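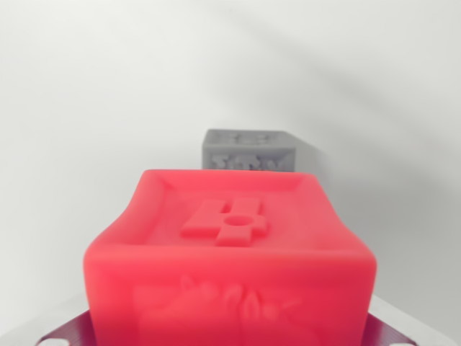
Automation budget: what we are asking for in the next round

The equipment request for the handling bench at Futstead is due at the end of this month, and Fathima Majumder has asked everyone who uses the bench to read the draft before it goes in. The short version is below. The full spreadsheet is in the shared folder, under Bench Requests.

The total is $3135. Most of that is a second wrist camera with its bracket and cable, quoted by Iturra in February. The quote has been extended once and they have told us they will not extend it again. The rest covers spare fingertip pads, a box of filament for printing test blocks, and a light that can be clamped to the bench.

We looked at buying a complete second gripper from Bilovum. It would have used up the whole allowance and left nothing for spares, so it has been moved to next year's list. Asanka Howlader is keeping the paperwork and will ask for a fresh price in the fall.

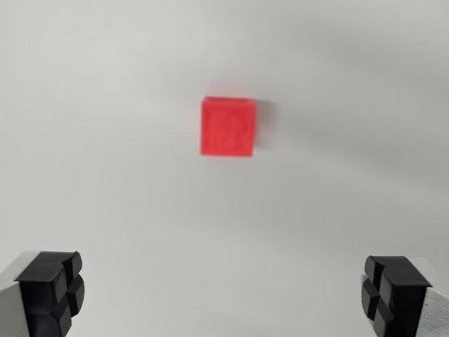 Spare parts are the line that drew the most questions at the last meeting. The draft puts $676 toward them, and a few people thought that was high for a bench this size. Fingertips are the part of the gripper that meets every object we pick up, and we have been ordering them one set at a time with full shipping on each order. The black pads on our gripper have grooves cut across the inner face, so a flat pad from a general supplier is not a match and we have to buy the same pattern again. Ordering 2 sets together brings the shipping down to a single charge. The rest of the line pays for fasteners and a replacement cable.

Filament is cheap and stays in. We print our own blocks, and a damaged one can be replaced overnight. Please keep using the red and the gray for now. Other colors can wait until the current spools are finished.

The clamp light is a small item, but it should be ordered early. Endov lists a delivery time of 30 days, and we would like it on the bench before the summer schedule starts. If you have used a different model and liked it, send the part number to Asanka.

Two things are not in the request. Training time comes out of the general staff budget, and the service contract for the arm was paid last year and has not run out.

Comments on the draft should go to Fathima by email. Please give the row number from the spreadsheet when you suggest a change, and include a price if you are asking for something to be added. Requests without a price will be held for the next round.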